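四月这一轮的检查表,连同批注,都在下面了。去年秋天那份太短,好几位同事跟我说"打了勾也不知道自己到底勾了什么",所以这次我把想到的都写在每一条后面,啰嗦就啰嗦一点吧,大家泡杯茶慢慢看。打勾的是合格,空着的是还没做完,括号里写"待"的是在等别人来。

# Joseo 客栈开季前安全检查表(含批注)

适用范围:主楼一至四层、后院、洗衣房、公共厨房、屋顶晾晒区。隔壁 Clovero 那半边院子归他们自己查,但是两家共用的那道侧门写在我们这份里,见第二部分。

用法很简单:从屋外往屋里走,从低往高走,最后上屋顶。请不要倒着来,我去年图省事从屋顶开始,走到一楼的时候天已经黑了,后院的灯又恰好坏着,只好第二天早上重来一遍。

## 一、大门、门厅和前台

- [x] 大门能从里面不用钥匙打开
- [x] 门槛防滑条完整
- [x] 门厅地垫背面胶层没有翘起
- [ ] 前台抽屉里的应急手电(两支都要亮)
- [x] 急救箱
- [x] 墙上的疏散图和现在的房间编号一致

**批注:** 大门这把锁换过以后顺滑多了,里面的旋钮轻轻一拧就开,老人小孩都拧得动。试的时候请把门完全关严再试,虚掩着试不算数。门外的木台阶有一块板子踩上去会响,我蹲下来看了半天,螺丝是紧的,板子也没裂,先不动它,记在这里,夏天下过几场大雨以后再看。

手电一支正常,一支按下去没反应。换了新电池还是没反应,拆开看弹簧那头有一层绿锈,用砂纸磨了磨,亮了一下又灭了。我的意见是买支新的,旧的不要再放回抽屉,放回去下次停电一定会有人摸到它。

急救箱里补了纱布、创可贴和烫伤膏,碘伏换成了独立包装的棉签,比原来那瓶好用,瓶子老是漏,把说明书都染黄了。冰袋在公共厨房冰箱的冷冻层,箱盖里面贴了一张小条写着,第一次来上班的同事请翻开看一眼。过期的退热药全部拿掉了,今后也不要再放药片进去,客人需要药,我们帮忙指路到街口的药房就好,药房晚上关得早,门口有夜间电话。

疏散图这件事我要多说两句。三楼去年把两个小间打通了,图上还是老样子,这次重画了,各层楼梯口和每间客房门背后都换了新的。旧图请直接撕掉,别压在新图底下,我在二楼就发现有一张是叠着贴的,风一吹两张一起掀起来,看着挺吓人。

## 二、走廊、楼梯、侧门

- [x] 楼梯扶手逐层摇过
- [x] 楼梯踏步边缘的防滑条
- [ ] 三楼到四楼转角的灯(待)
- [x] 走廊没有堆放物
- [x] 应急出口标志断电后能亮
- [ ] 侧门闭门器(待,与 Clovero 商量)

**批注:** 从一楼门厅到屋顶一共 76 级台阶,我是一级一级踩过去的,踩完膝盖有点抗议。防滑条有几处边角翘了,当天就用胶压回去,第二天早上再去抠,抠不动,算合格。二楼半那扇小窗下面的几级最容易磨损,大家搬行李到那里都习惯歇一歇,箱子角就磕在同一个地方,以后每个季度单独看一次。

扶手请用两只手摇,别光看。四楼最上面那一段去年松过,当时加了一个托架,现在很稳。油漆有一点剥落,不影响使用,等天气再干一些我自己来刷,颜色还是原来那种深绿。

转角的灯时亮时不亮,灯泡换过了,问题大概在开关。已经约了电工,来之前先在那里放一盏插电的小夜灯,线贴着墙根走,不要横过楼梯。晚上送客人上楼的时候麻烦提醒一句,那个转角比看起来的要窄。

应急出口标志按住测试键,要一直按够时间,我是看着手表按的,手指都按酸了。一楼和二楼的都很亮,三楼那块偏暗,可是字还看得清,我给了合格,心里给它打了个问号。厂家说明书在前台蓝色文件夹里,夹在洗衣机说明书后面,要换的时候按上面的型号订。

走廊里原来放着一把藤椅、一个鞋架和一盆很大的龟背竹。我知道龟背竹好看,客人也爱跟它合影,但它现在叶子已经伸到消火栓箱门前面了,箱门打不开到底。我把它挪到了一楼采光最好的那个角落,它在那里好像也挺高兴。藤椅去了后院,鞋架收进库房。请大家不要再搬回来。

侧门是两家共用的,闭门器漏油,门关到一半就停住了,要用肩膀顶一下。Clovero 那边说费用可以平摊,让我们找人,我回复说好。修好之前,夜里最后一班的同事请去推一推,确认门扣上了。这扇门从里往外必须随时能推开,所以千万别拿链子锁,去年冬天有人好心锁过一次,心意我领了,下不为例。

## 三、消防

- [x] 灭火器压力表指针在绿区
- [x] 灭火器铅封完好、检查卡已签
- [x] 灭火毯(公共厨房)
- [ ] 烟感报警器逐个测试
- [x] 燃气报警器
- [x] 消火栓箱门能开到底

**批注:** 全楼灭火器 11 具,位置都画在新的疏散图上。除了看表针,请把瓶子拿起来上下颠倒几次再放回去,干粉放久了会结在底下,这是以前来做年检的师傅教的,我照做了,一只手提不动的可以用两只手,别砸脚。屋顶那具罩了防雨布,布有一个小洞,换了新的。

检查卡请用圆珠笔签。去年有几张是用水性笔签的,潮气一熏全糊成一团,谁签的、几月签的都看不出来,等于没签。

烟感我们用的是 Elteck 的,整栋楼统一型号,这一点真是省了不少心,备用电池只需要备一种。测试方法还是按住中间的圆钮,听到三声长的就松手。测试之前务必在楼里走一圈告诉所有人,包括隔壁院子里的,他们家那只老狗特别怕这个声音,上次躲到柴堆后面半天不肯出来。

四层的 405 没有响。我把它拧下来看,电池触点是干净的,电池也是新的,装到隔壁房间的底座上仍旧不响,那就是报警器本身坏了。405 在换好之前不对外出租,订房系统里已经关了,钥匙在我这里,请不要因为有熟客想住就临时打开,床再舒服也不行。其他房间全部响过,声音都够大,我站在走廊关着门也听得清清楚楚。

顺便说一句,有位同事问能不能把厨房外面那只烟感挪远一点,因为早上烤面包的时候常常误报。可以商量,但要等厂家的人看过再挪,暂时先把烤面包机移到靠窗那边,烤的时候开着窗。我试了三个早晨,一次都没有响过。

## 四、电气

- [x] 配电箱标签清楚
- [x] 漏电保护器按键测试
- [x] 插座面板无松动、无发黄
- [x] 公共厨房电热水壶、烤面包机、微波炉的电源线
- [ ] 后院户外插座防水盖(待)
- [x] 客房电暖器收回库房

**批注:** 配电箱里的标签是我用打印机重新打的,原来手写的那些字已经淡得只剩个影子,"三楼西"和"三楼东"还贴反了,难怪去年修空调的时候怎么关都关不对。现在逐个拉过闸核对,可以放心。箱门里贴了一张小图,照着图看就行。

漏电保护器请在上午客人退房之后、新客人进来之前测,一按下去整层都没电,有人正在吹头发就很尴尬。按完别忘了推回去,还有冰箱,推回去之后请去厨房听一听压缩机有没有重新启动。

公共厨房那排插座,一组最高只能带到 2,000 瓦。电热水壶和微波炉一起开就会超,所以我把它们分到了两组插座上,壶在水槽远的那一侧,微波炉在门边。墙上贴了一张中英文的小告示,措辞我改了好几遍,想写得客气一点,最后写成"请让水壶先烧完,再让微波炉上班",大家看着还行吧?若有更好的写法请告诉我。

插座面板有两个松的,拧紧了。有一个拧的时候塑料裂了一道缝,当场换掉。库房里这种面板还有一些,放在贴着"电"字的铁皮盒里,盒盖很紧,要用起子撬。

后院那个户外插座的防水盖合不严,中间的橡胶条硬了。配件已经订了,到货之前这一路在配电箱里是断开的,闸上挂了红牌。院子里的串灯因此也不亮,有客人问起就说五月能看到。

## 五、公共厨房

- [x] 灶具软管、阀门
- [x] 刀具收纳
- [x] 吊柜门铰链与层板承重
- [x] 冰箱温度
- [x] 杯盘有无缺口、裂纹
- [x] 地面防滑
- [x] 垃圾桶盖与分类标识

**批注:** 厨房是我花时间最多的地方,也是客人受小伤最多的地方,翻一翻前台的登记本就知道,大半是切到手、烫到手,还有踩到水滑一下。所以这一部分写得长,请耐心。

软管用肥皂水抹过,接头处没有起泡。阀门开关顺畅。灶台打火有一只要打两三下才着,清理了火盖上的油渍以后好了。提醒一下,火盖要等它凉透了再拆,拆下来泡在温水里,别和锅碗放在同一个盆里。

刀具以前是散放在抽屉里的,刀尖朝哪边的都有,拉开抽屉伸手进去摸开瓶器,想想都后怕。现在装了墙上的刀架,一把一个位置,抽屉里只留勺子、叉子、筷子和开瓶器。陶瓷刀崩了口,扔之前用厚纸板包好、胶带缠紧,外面写上"刀",这样收垃圾的师傅也安全。

吊柜最左边那扇门下垂,铰链螺丝孔松了,塞了两根牙签加木胶再拧回去,一个很土的办法,但是管用。层板上请把重的放下面,轻的放上面。铸铁锅放到灶台底下去了,原来在吊柜顶上,我踮着脚拿下来的时候手心都是汗。
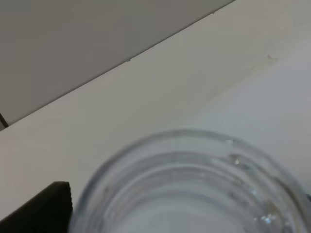

杯盘这一项请在白天做,把碗柜腾空,一件一件过手,别只站在柜门口扫一眼。碗和盘子比较好办,有缺口的地方颜色会露出来,一眼就看到。玻璃的要费神些,像上面这种无色透明的玻璃杯,摆在浅色的面上,从上往下看主要就看见杯口那一圈粗粗的弧线,细小的崩口很容易混过去。我的做法是先俯看杯口一圈,再举到窗前侧着看,最后用一块干的棉布沿口转一圈,布被勾住的就单独放。用布,不要用手指,我的食指可以作证。杯底也要看,有星形细纹的,不管多喜欢都请淘汰。

淘汰下来的杯子不要"留着插花"或者"留着放牙刷",这种话我自己也说过,最后它们总会悄悄回到碗柜里,然后又被客人拿去喝水。请当天包好处理掉。补货的时候尽量选口沿厚一点、底部稳一点的,叠放时会卡死的那种款式就算了,为了把两只卡住的杯子分开而弄碎的,比掉在地上碎的还多。

洗杯子的水温也说一下。冬天玻璃杯从冷柜子里拿出来,直接冲滚水,有裂的可能,请先用温水过一遍。晾的时候倒扣在沥水架上,间距留够,别挨着水槽边沿排成一行,手肘一扫就全下去了。打碎了不用道歉,也不用偷偷收拾,先让光脚的人站着别动,穿鞋的人去拿扫把,大块的用夹子或者戴厚手套捡,碎渣扫完再用湿的厨房纸压一遍,灯关掉拿手电贴着地面照,漏掉的会反光。扫把和簸箕现在固定挂在门后,去年老是找不到,大家都知道的。

冰箱温度计早晚各看过一次,冷藏在合格范围里。门封条下面有一截发霉,用小苏打水刷干净了。客人的食物请写名字和退房时间,标签纸和笔就挂在冰箱侧面。离店之后没带走的,当天中午以前清掉,哪怕是没拆封的酸奶。

地面防滑垫换了两块,旧的边上卷起来,推车一过就绊。换下来的剪成小块放在梯子脚下当垫子,挺好用。水槽前那一块每天晚上要竖起来晾,平铺着一夜底下全是水汽,早上一掀一股味道。

## 六、洗衣房和布草

- [x] 烘干机滤网和排气管
- [x] 洗衣机进水管、地漏
- [x] 洗涤剂上锁
- [ ] 货架固定
- [x] 布草外送交接

**批注:** 烘干机滤网每一轮都要清,这个大家做得不错。可排气管里面平时看不见,我拆下来抖出了一大团灰色棉绒,够填一只小枕头了。请以后每两个月拆一次,拆之前拔电源。装回去的时候卡箍要拧到底,松着的话热气全排在屋里,墙皮会起泡。

地漏通了。用的是热水加刷子,没有用药水,洗衣房通风差,药水味道散不掉。进水管的接口有一点水痕,擦干以后隔夜再摸,是干的,可能是上次换管子留下来的。先勾合格,请值早班的同事顺手摸一摸。

洗涤剂都进了带锁的柜子,钥匙挂在柜子侧面高处的钩子上,小朋友够不到。原来有人拿饮料瓶分装漂白水,瓶身上的橙汁标签还在,我看到的时候真是出了一身冷汗。请一律用原装瓶,用完一瓶再开一瓶,不分装。

货架有一只还没有固定到墙上,膨胀螺栓买小了,要重新买。暂时把上面两层的毛巾都挪到地面的箱子里,架子空着上半截,看起来有点凄凉,忍一忍。

床单被套仍旧交给 Srivastava 洗衣行。他们的小货车早上七点来,倒车进后院的时候请有人在旁边看着,那个时间常有客人端着咖啡在院子里站着发呆。布袋不要装得太满,一个人提得起来为准。我跟司机师傅也商量过,装不下就多分一袋,腰比袋子金贵。

## 七、客房(逐间)

- [x] 窗户限位器
- [x] 床架、床头灯
- [x] 浴室防滑垫、扶手、热水温度
- [x] 衣柜固定
- [x] 门锁与门链
- [x] 镜子挂钩

**批注:** 窗户限位器每一扇都推过。二楼朝街的那间客房,限位器被人拆下来放在窗台上,大概是嫌不通风。已经装回去,换了需要专用扳手的螺丝。二楼以上的窗都请保持这样,客人说闷,可以借风扇,风扇在前台后面。

床架请坐上去左右晃一晃。有一张的横档断了一根,从外面根本看不见,掀开床垫才发现。换了新的,顺便把另外几张松的螺丝也拧了一遍。双层床的上铺护栏要两头都抓着摇,梯子的挂钩要扣到底,听见"咔"的一声才算。

热水放到最热,等水温稳定了再量。调低过一次热水器,现在不会一开就烫手,但有两位客人反映洗到后来有点凉,我在考虑错开烘干机的时间,不想再往上调。浴室防滑垫吸盘掉了一半以上的都换了。垫子背面请每周翻过来刷,玫瑰色那层东西刷掉以后吸力会好很多。

衣柜用角铁固定在墙上,每一只都推过、拉过。镜子后面的挂钩,最老的那两面是用麻绳挂的,很有味道,但麻绳已经毛了,换成了金属挂片,外面还留着一截麻绳做样子,远看和以前一样。

门链的螺丝太短,用力一拽就会出来,换长的。房门从里面开,必须一个动作就能打开,所以原来自己加装的那个插销,我拆掉了,门上留下两个小洞,补了腻子,颜色没调准,请多包涵。

## 八、后院和屋顶

- [x] 铺地砖平整
- [x] 户外桌椅、遮阳伞底座
- [x] 水缸盖网
- [x] 屋顶护栏高度与牢固
- [ ] 晾衣杆钢丝
- [x] 排水口

**批注:** 后院有几块砖被树根顶起来,起出来重新垫了沙子,现在平了。那棵石榴树明年大概还会再顶一次,它在这里的时间比我们都长,跟它商量不来,只能每年看。

遮阳伞的底座要灌满水才够重,去年有一只一直是半满的,刮风那天整把伞飞到了 Clovero 的瓦上。幸好没有伤到人,他们也没有生气,还帮我们把伞抬下来,后来送了一罐他们自己做的梅子酱。现在底座都灌满了,晚上收伞、绑带,下雨前也收。

水缸上加了网。养鱼的那只缸边上很矮,带着小小孩的客人入住时请特别讲一句。网孔不大,喂鱼食可以从网上面撒。

屋顶护栏逐根摇过,焊点没有裂。有一处锈得比较厉害,打磨之后刷了防锈漆。花盆一律不准放在护栏上沿,哪怕是小小的多肉。花盆都排到内侧墙根下去了,日照也不差。

晾衣的钢丝有一股断了丝,会扎手,我用胶布临时缠住,新钢丝还没有买到合适的长度。请先用旁边那根竹竿。屋顶的门在大风天要用地钩挂住,人进人出都不要用砖头抵门,砖头会滚。

排水口里清出来树叶、衣夹、一只袜子和一个玩具车轮子。袜子洗干净放在失物盒里了。

## 未完成事项

| 项目 | 现在怎么办 | 谁跟进 |
|---|---|---|
| 405 烟感报警器 | 房间停租,等 Elteck 新件 | 我 |
| 应急手电一支 | 旧的已扔,待买 | 前台 |
| 三四楼转角灯 | 小夜灯顶着,等电工 | 我 |
| 侧门闭门器 | 夜班推门确认 | 夜班和隔壁 |
| 户外插座防水盖 | 已断电挂红牌 | 后院当班 |
| 洗衣房货架 | 上两层清空 | 洗衣房 |
| 晾衣钢丝 | 改用竹竿 | 洗衣房 |

跟进的同事完成以后,请在前台那份纸质表上签字,写一句做了什么,不要只画个勾。比如"换了新钢丝,挂过湿被子,没有下坠",半年以后再翻到这句话,真的很有帮助。

发现这份表没写到的问题,随时加在最后一页的空白处,字写得歪一点没有关系。上次有人写"四楼窗台有马蜂在看房子",我第二天去看,果然已经筑了半个窝,请专门的人来摘掉了。马蜂这一项我忘了列进正文,下次补到屋顶那一部分,排水口的后面。

电工改了一次时间,新的时间写在前台小黑板上,他来的那天上午四楼会停一阵子电。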